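Wooden play food: sets or single pieces?
Toys and Playrooms > Pretend kitchen

tdelic
Posted in March

Trying to decide how to build up a play kitchen for my daughter, who turns three this spring. I have a shelf, a small table and almost no food to put on it.

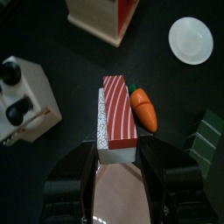 I like the wooden kind with the printing on it, where the rice has the little gray specks and the salmon has white lines across the red. My sister has the Tollow box with 80 pieces and says half of it never gets touched. The other option is buying singles from Gatness and ending up with maybe ten things she uses. The singles cost more per piece. Which way did you go, and would you do it again?

Also, do the vegetables that split in two hold up? I mean the carrots with the seam.

zhoxha
We bought a big set and I would not do it again. My son plays with the carrot, the egg and one slice of bread. The rest is in a bin under the bed. Get singles.

stojan_a
Disagree. Kids that age want to fill things. Pots, bags, the toy cart. Mine would carry 80 pieces from one side of the room to the other and back again, and that was the game. With ten pieces it's over in a minute.

You can find big sets used. I paid less for a full box at the Stelldale swap than one sushi tray costs new.

zhoxha
And who picked them up off the floor?

stojan_a
He did, mostly. One bin, no lid. It doesn't have to be sorted.

Mirsad V.
On the split vegetables: it depends on what holds the halves together. We've had both kinds. The ones with hook and loop dots lasted until the dots peeled off, and then I glued on new ones from the hardware store. The ones with magnets inside are still fine after two kids, but check them often. If a magnet is loose or you can see it, throw the piece out. Don't try to fix it.

Carrots get the most use at our house because they're easy to hold while you cut. Ours has lost some of the paint from its green top.

despina_k
I run a home daycare, so mine get more wear than most. Printed pieces look better when new but they scuff on the corners first. Plain painted ones can be touched up. I wouldn't let that stop you, just don't soak them. Damp cloth, a little soap, dry right away. Somebody's grandmother put a whole basket of ours in the dishwasher and the rice blocks swelled.

On sets or singles, I'd start with a small set and add to it. For a three year old I would also look at size before anything else. Sushi is usually one of the smaller shapes in these boxes. If there's a baby in the house it goes on a high shelf.

tdelic
No baby, but my nephew is 14 months and he's here a lot. Good point.

How do you store them? I was thinking of a basket for each kind of food.

despina_k
I tried that. Fruit, vegetables, bread, fish. It lasted a morning. Two baskets is plenty.

zhoxha
One basket if you only buy ten things.

Mirsad V.
I'd keep the sushi apart if the salmon isn't glued to the rice. Ours is loose and the top pieces got lost within a month. Now we have a lot of plain rice. The kids call it soap.

stojan_a
Same here with the Milošević pizza. No toppings left at all.

tdelic
Going with a small set and a few singles for now. I'll look at the swap before I order anything. Stojan, is that the one in the school gym or the one at the library?

stojan_a
Gym. Get there before 9 a.m., the wooden stuff goes first.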